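4.2 Fitting the Desk Divider Panels

Read section 4.1 before you start. The Turia divider is supplied with its panels packed flat and must be set up by two people.
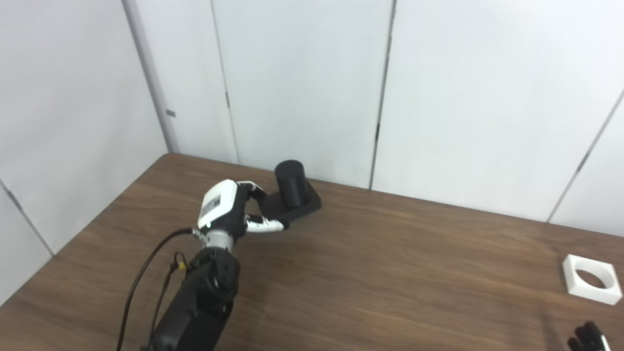 Allow a clear gap of 10 mm between the lower rail and any power outlet. The work takes 60 minutes for a standard bay.

1. Switch off and unplug all desk equipment.
2. Set the corner post in its foot and turn the foot screw by hand until it stops. Do not use a power driver.
3. Slide the first panel into the post channel from above. The felt strip must face down.
4. Check that the panel is plumb, then tighten the upper clamp.
5. Fit the second panel the same way.
6. Join each further panel with the linking strip (part 3393). Press the strip in from the top, working down.
7. Tighten all clamps again in the order in which they were fitted.

Note: Panels 800 mm wide use the long linking strip — the short strip will fit the channel but does not lock.

CAUTION: Do not lean on the panels or hang shelves from them. The clamps hold the weight of the divider only.

CAUTION: Keep fingers clear of the channel when lowering a panel.

If a panel rattles after step 7, loosen the upper clamp, lift the panel slightly and reseat it. Replace any linking strip that has been bent. For panel removal, see section 4.3.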